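Handout 3: The small print on your website
Running a Small Holiday Let, evening course, Ekgate Adult Learning
Tutor: Feven Seyoum

Last time we got as far as taking bookings, and several of you stayed behind to ask about the page at the bottom of every website that people click past. I promised I'd write something down, so please bring this along to the next session with your own scribbles on it. I'm not a solicitor, and what follows is meant to help you read and draft sensibly before you pay one to look it over (which I do think is money well spent!).

First, two sets of terms

It's very easy to muddle these, and I did it myself for years. Your website terms are about people looking at the site: who owns the words and photographs, what happens if a price is out of date, which links you do and don't answer for. Your booking conditions are about people who have paid you: deposits, arrival times, breakages, dogs. A person can read your site for an hour and never book, and only the first set has anything to do with them. Keep them on separate pages with separate headings, and when somebody books, make sure they see the second set before they pay.
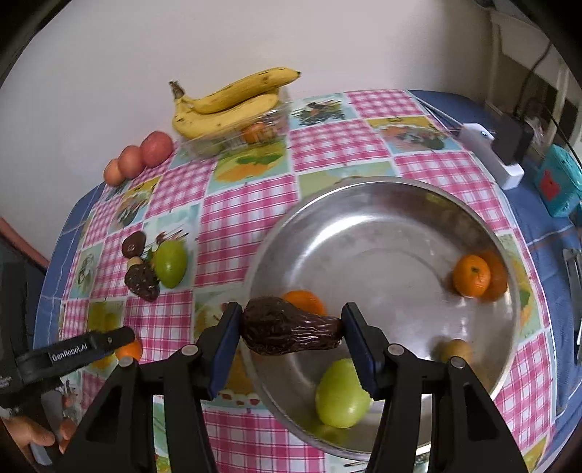 Can I copy the terms from another cottage's website?
Please don't. The wording belongs to whoever wrote it, in the same way your photographs belong to you, and you will almost certainly inherit promises that don't fit your place. One set I was shown in April still had the other owner's swimming pool in it. Read as many as you like for ideas, by all means, and then write your own from a blank page.

Who owns what

Most website terms say that the text, pictures and layout belong to the business. Do check that this is true before you say it! If a friend took your photographs, ask them in writing whether you may use them, and for how long. If a designer built the site, look at the invoice or the agreement — paying for work doesn't always mean that the copyright has passed to you. Maps are a classic trap, and so are the pretty drawings of local birds that people find through a search engine.

We'll use two made-up-sounding but perfectly ordinary lets for the exercises. Rosser is a single cottage with one owner, who writes everything herself. Kotulport has 6 units and a website run by a booking agent called Druseo, and there the question of who owns the pictures takes rather longer to answer. Have a look at both sets of papers in your folder and mark any sentence where you can't tell who "we" is.

"For general information only"

You'll meet this phrase everywhere, usually near the top. It tells the reader that the site is a guide and may contain mistakes, and that looking at it doesn't create a contract. All well and good, but it won't rescue you from everything. If your page says the cottage sleeps four and has a bath, and a family books because of it, a line of small print isn't going to turn the bath into a shower. The descriptions of what you are selling need to be right, and the sensible thing is to go through them at the start of every season with a pencil and a cup of tea.

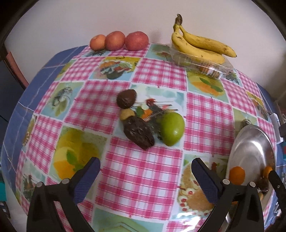
The same goes for the things around your let that you don't control. Pub opening hours, bus times, whether the beach allows dogs in summer — all of these change without anybody telling you. I like a short, friendly sentence asking guests to check before they travel, placed right beside the information itself where they'll see it. It does far more good there than in paragraph 10 of the terms.

Links to other sites

Say plainly that you don't run the sites you link to. Then click on every link yourself now and again, as old addresses do get taken over by all sorts.

For next time

1. Write your own website terms in up to 10 short paragraphs. Everyday words, please.
2. Underline every "hereby" and take it out.
3. Find 2 statements on your site that could go out of date, and note where you would check them.

Handout revised Dec 17, 2018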